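Mylene Enriquez lleva cuatro años alquilando el mismo piso en Nurkus y ha cambiado el salón de sitio dos veces. Se dedica a asesorar a inquilinos que quieren vivir mejor sin hacer obra. Nos recibe a media mañana, con la persiana a medio subir.

"La gente me llama por el color de las paredes y acabamos hablando de la luz", cuenta. Su primer consejo es apagar la lámpara del techo durante una semana y ver qué se echa en falta. "Casi siempre es un punto para leer y otro cerca de la puerta. Con eso ya se puede empezar a comprar."

Sobre los muebles grandes es tajante. Prefiere una pieza baja y larga a dos altas, y pide medir antes el pasillo y el ascensor. A un cliente, Arash Moradi, se le quedó un armario en el portal por 2 centímetros. "Lo vendió allí mismo, a un vecino del primero."

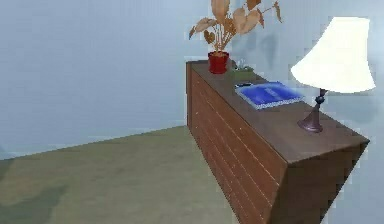

La madera de segunda mano le parece la mejor compra, siempre que no huela a humedad. En septiembre encontró en un almacén de Tovov una cómoda por 74 euros - le pedían 123 - y solo tuvo que cambiarle los tiradores. No la lijó. "Los arañazos se quedan. Cera, un trapo y paciencia."

Con las plantas es más prudente. Recomienda comprar una sola y esperar al invierno, que es cuando se ve si el rincón tiene luz suficiente. ¿Y las alfombras? "Grandes o ninguna. Las pequeñas se mueven y se tropieza."

Ahora prepara un taller en la biblioteca del barrio sobre contratos y pequeñas reformas: qué se puede taladrar, qué hay que pedir por escrito y cómo dejar las paredes al marcharse.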